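How Long Does a Paper Bag Last? Our Kitchen Scrap Project
Final report, 19/04/2021
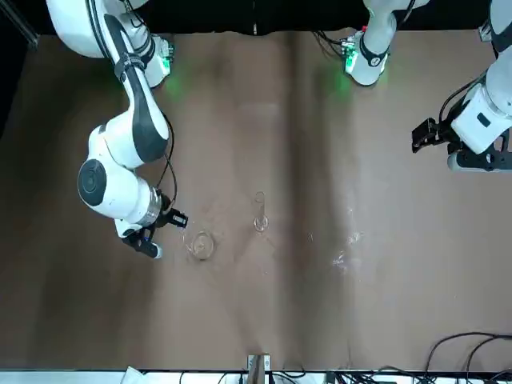
One of our classmates told us on the first day that paper bags were a waste of time and that wet coffee grounds would go right through them before dinner. We loved that, because it gave us something to test!

We wanted to find out which paper bag holds kitchen scraps longest before it leaks. We picked 2 kinds: the Gremarach bag, which has a folded bottom, and the Zirnirico bag, which has a glued one. We used 10 bags of each kind, and every bag got 600 grams of scraps – mostly coffee grounds, onion skins and apple cores. The Tatlı café near school saved the grounds for us, and they smelled great (at first).

Each bag sat on a dry paper towel, and we checked the towels every morning and after school. A wet spot bigger than a coin counted as a leak.

The Gremarach bags won easily. Most made it to the third morning, while the Zirnirico bags usually gave out along the glue on the second. We really didn't expect the bottom to matter so much – we had all bet on thickness.

Then we tried adding 100 grams of torn newspaper under the scraps, and both kinds lasted a full day longer. That was the most exciting part of the whole project!

Some things we would change: the room got warmer over the weekend, and our apple cores were not all the same size. In July we want to run it again outdoors, with the lids of the compost bins closed.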